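From: Jérémie Delaunay
To: Ginddale allotments and gardens list
Subject: Re: [ginddale-gardens] Water butts and the summer tariff

Hello all,

Thank you Latrice for the figures. I answer below your text, I hope it is readable.

Latrice Crenshaw wrote:
> We used almost 4,000 litres from the mains in June, which is far
> more than last year. The new tariff starts in March. My proposal
> is one large tank of 3,000 litres behind the tool shed, and we
> stop filling cans from the tap except for seedlings. Andeck can
> deliver. Does anybody see a problem with the ground there?

I see a small problem with the ground, yes. Behind the shed the soil was filled in when the old path was taken away, and it is still soft after rain. A tank of 3,000 litres weighs three tonnes when it is full, plus the tank itself. I would not put this on soft soil, even with slabs under it. On the other side, near the compost bays, the ground is hard and a little higher, so the water can also run to the lower plots without a pump.

The roof is my second question. The gutter of the shed goes down on the side of the path. If the tank stands near the compost, we need a longer pipe, and it must have a slope all the way or the leaves will sit in it. I have asked Deschamps for the price of the pipe and I am waiting for the answer.
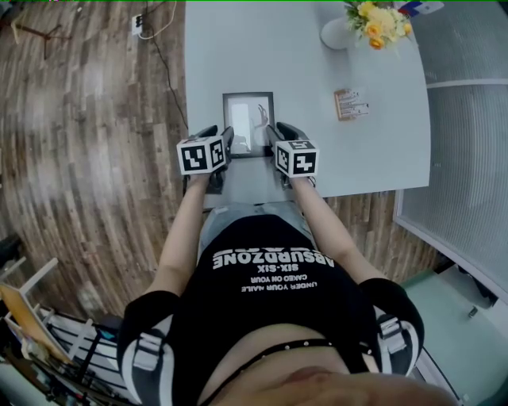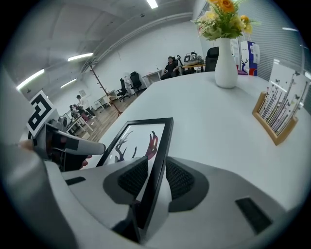 About the tank itself, I have looked at the one from Andeck and at the one from Plikum. The Plikum tank has the tap higher from the bottom, so a can fits under it without digging a hole. Please look also at the lid. At my former garden we had a lid which did not close well, and every summer we had mosquitoes and green water.

> Should we ask each plot to pay the same?

For me yes, but the 3 half plots should pay half. They have less to water and they were already complaining about the fee for the gate.

I can measure the distance from the gutter to the compost bays, I am there most mornings before nine. If someone has a long tape, mine is too short, please leave it in the shed on the shelf with the twine.

One more thing, the tap by the gate is dripping again. I have closed it as hard as I can, but I think it needs a new washer.

Kind regards,
Jérémie
Plot by the hedge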